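Laundry & Care > Guides > Drying

Setting Up the Stustach Heated Drying Rack, Section 2: First Use and Loading
5 Apr 2021, by the Praltari help desk

Read Section 1 before you start. The rack must be fully unfolded and both side locks closed.

1. Stand the rack on a level floor, away from curtains.
2. Plug it straight into a wall outlet. Do not use an extension cord.
3. Press the power button and let the rack run empty for 98 minutes. A faint smell is normal the first time.
4. Switch off and wipe the bars with a dry cloth.
5. Spin your laundry at the highest speed the care label allows. Dripping items must not go on the rack.
6. Open out anything that is bunched up before you hang it. Thick folds dry last - seams and waistbands too.

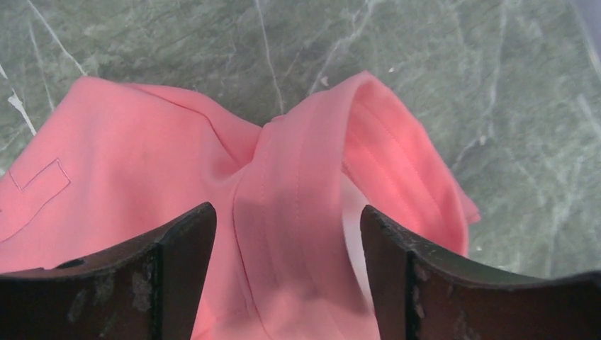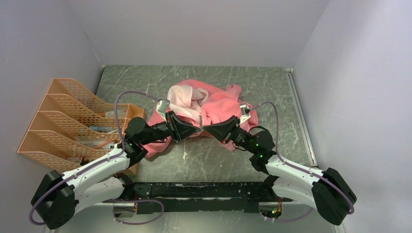
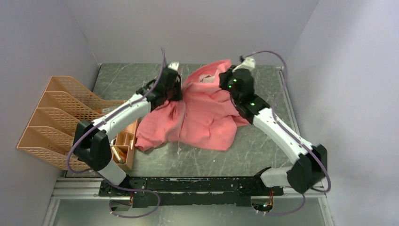

Pink cloth, still crumpled.

On step 6, Ikonen wrote in to say that heavy towels took all night until they were hung over two bars with a gap underneath, and that turning them once helped more than the high setting did.

7. Hang large items first, one layer per bar.
8. Choose LOW for knits and HIGH for cotton.

Note: The rack shuts itself off at the end of each cycle. Press the button again if the load is still damp.

CAUTION: Never cover the control box. Do not dry anything that has been cleaned with solvents.

If the light blinks red, unplug the rack, wait until the bars are cool and check the side locks. Code 1793 on the display means the plug needs to be reseated.

Related guides
Stustach 3000: replacing a bar
Stirnusik wall hooks: fitting and load limits
Storing your rack after January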